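4.3 Setting up the ring conveyor and the floor area

Applies to the Prakach arm with two-finger gripper and the ring conveyor as built in the Predness shared workshop. Complete section 4.2 (power and stop circuit) first.

CAUTION: Switch off the conveyor drive and the arm at the wall before reaching under the ring.

1. Place the ring on its tubular base and adjust the feet until the rim is level. Check with a spirit level at four points.

2. Tighten the rim bolts by hand, then a quarter turn with the key. Do not use a power driver.

3. Hang the orange guard at the end of the rim, next to the motor. The drive must not run with the guard removed.

4. Plug the motor cable in. Leave enough slack for the base to be moved 50 mm in any direction - a tight cable pulls the plug loose.

5. Park the parts cart to one side with at least 200 mm of clearance from the reach of the arm.

6. Jog the arm to the low position, fingers open, and look at the wrist camera feed. The belt, the guard and the cart should all be in view.
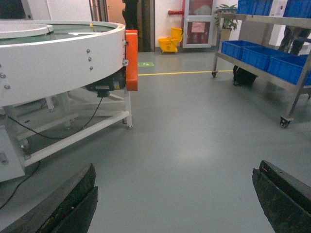
Konrad Kaczorowski: Step 4 needs a line on where the cable goes after the slack. I had mine lying on the floor and a cart wheel went over it on Friday. Clip it to the lower crossbar.

Note: Revision 14 of this guide adopts the clip. Use two, and keep the cable clear of the belt.

7. Keep people back from the ring while the arm is live. One person holds the stop button and does nothing else.

8. Start the drive at 40 percent speed with nothing on the belt. Listen for rubbing at the joint near the guard. If there is any, stop and return to step 2.

9. Place one light part on the belt and let it travel a full turn. If it drifts toward the rim, repeat step 1.

Note: Finger pads wear with use. Scuffs are acceptable; replace both pads as a pair if the surface is torn. Spare pads are ordered through Renata Żak.

Continue with 4.4, Teaching the pick position.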